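Section 4. Setting Up the Two-Arm Table for a Club Session

Read this section before each session until you have done the set-up on your own three times. After that, the one-page card in the lid of the tool chest is enough. Sections 1 to 3 cover the software install, user accounts and the control PC. Section 5 covers recording and saving runs.

Last revised 9/8/21 by Anatole Moulin for the Brullholm student robotics club.

4.1 Before you start

Two people are needed for set-up. One is the operator, who sits at the control PC. The other is the spotter, who stands at the front of the table with a hand near the stop button. Swap roles between sessions, not during one.

You will need:
The session sheet for the day
The object bin for the task you have signed up for
A roll of masking tape
A soft dry cloth
The key for the power box (sign it out at the desk)

Tie back long hair. Take off lanyards, scarves and bracelets. Sleeves go above the elbow for the spotter.

CAUTION: Do not switch on the power box while anyone is leaning over the table. The arms hold their position once powered, but they can drop a short distance when the brakes release.

4.2 Power and homing

1. Check that the stop button is pressed in. It should be left this way by the last team. If it was not, write that on the session sheet.

2. Look along both arms for loose covers or screws that have worked out. Do not tighten anything on the arms yourself. Tell a lab lead.

3. Turn the key on the power box to position 1. Wait for the fan.

4. Log in on the control PC and start Preltura. The start-up window lists the left arm and the right arm on separate lines. Both should read READY after a short wait.

5. If one line reads NO LINK, close Preltura, turn the key back to 0, wait 20 seconds and begin again at step 3. If it fails a second time, stop and go to 4.7.

6. The spotter says "clear." The operator repeats it. The spotter then twists the stop button to release it.

7. The operator presses Home Left and waits for the arm to finish, then presses Home Right. Never home both together. The two elbows pass close to each other on the way in and the software does not check for this.

8. Open and close each gripper once from the Preltura panel. Listen for grinding. A soft click at the end of travel is normal.

Note: Homing takes longer on the right arm. It was swapped out in May and the new one runs at the factory speed limit. Leave the limit alone.

4.3 Cables

Most lost sessions last year came down to a cable. Go through these checks every time, even if the team before you has just left.

1. With the arms homed and the stop button pressed in, follow each arm cable from the base to the wrist by hand. It should move freely and should not be wrapped around the elbow.

2. Check the slack at the wrist. The gripper has to turn fully both ways without pulling the cable tight.

3. Keep plugs off the work area. A plug lying on the table will be found by a gripper sooner or later.

4. Release the stop button again and move each arm slowly to its far reach, one at a time, with the spotter watching the cable and not the gripper.

CAUTION: If a cable catches, the spotter presses stop first and speaks second. Do not try to free a cable from a powered arm.

4.4 Laying out the objects

The sorting task uses flat and soft items from a first-aid or bathroom shelf. They are harder to grip than blocks, and this is why the club moved to them after the first term. Blocks are still used for the beginner task in Section 6.

1. Wipe the table with the dry cloth. No spray. Cleaner leaves a film and the packets slide on it.

2. Put the basket at the side of the table given on the session sheet. Mark two of its corners with tape so it can be put back if it gets pushed.

3. Take the items for your run out of the bin and check them against the sheet. Any packet that is torn or has been opened goes back in the bin and is not used.

4. Place the items in the area between the two arms. Leave enough space around each one for the gripper fingers to come down on both sides.

5. Vary the angle of the items from one run to the next. If everything is laid out square to the table, the practice does not carry over to anything else.

6. Step back behind the line on the floor before the operator moves an arm.
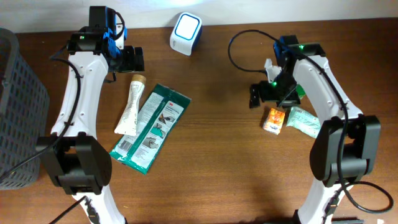
Layouts for the sorting task are chosen by the team, inside the limits on the session sheet. The usual mistake is to spread things too far out, so that one arm does all the work and the other only waits. Keep the items in the shared middle area, as with the white tube with the tan cap, the green-and-white 3M package beside it and the two small packets over by the right gripper. A tube set down on a diagonal like that one is a fair test, because the wrist has to turn before the fingers can close. The basket at the far left makes the right-hand packets the long carry, so plan the order of picks before you start. Teams that begin with whatever is nearest often end up with both arms wanting the same bit of table.

Note: Small wrapped packets should be picked from a short edge. Picked from the middle they fold, and then they tend to hang on to one finger when the gripper opens.

Note: Do not squeeze a tube at full grip force. Set the force slider to 41 for tubes and leave it there for the whole run. Flat packages can take more. Replacement tubes come out of the club budget.

4.5 First run of the day

1. Enter both names and the layout letter in the Preltura run window. Spell names the same way each time or your runs will be split across two folders.

2. Set speed to Slow. The first run is always at Slow, whatever you were using last week.

3. The spotter says "clear" and waits for the operator to repeat it.

4. Press Start. Pick one item with the arm closest to it, lift it straight up, and hold for a moment before moving sideways. If it slips during the hold, lower the arm and try again.

5. Carry the item over the rim of the basket with plenty of height. The rim is the most common thing to hit.

6. Open the gripper fully before lifting away.

7. Repeat for the other items, then press End Run. Both arms go back to their rest position on their own – keep hands clear until they have stopped.

8. Write down drops and rim hits on the session sheet. A run with drops still counts and should be saved.

If an item falls outside the reach of both arms, press Pause, press the stop button, and put the item back by hand. Twist the button to release it, say "clear" and press Resume. Items that fall on the floor stay there until the end of the run.

4.6 Shutting down

1. End the run and check that it shows as saved.

2. Press Park. Wait for both arms.

3. Press the stop button in and leave it in.

4. Close Preltura, then turn the key to 0. Doing this the other way around locks the log file and the next team will not be able to start.

5. Empty the basket and return every item to its bin.

6. Peel off your tape marks.

7. Sign the session sheet and return the key.

4.7 If something goes wrong

Arm stops in the middle of a move, no message. Usually the joint limit. Press Pause, back the arm off the way it came, and carry on.

Code 524. The gripper did not reach the position it was told to. Check for an item trapped at the base of the fingers. Press stop before you touch it.

Code 685. Lost link to one arm. Shut down fully using 4.6 and start over from 4.2. If it comes back during the same session, leave the power off and report it.

Gripper opens slowly. Report it, finish the run you are on, and do not start another.

Arm sags when the stop button is pressed. Turn the key to 0 at once and put the red tag on the power box. The table stays out of use until Anatole Moulin has looked at it.

Anything that is not on this list goes in the fault book, with the time, the step you were on and what you heard or saw. "It stopped working" is not enough for us to go on.

Continue to Section 5 for recording and naming your runs.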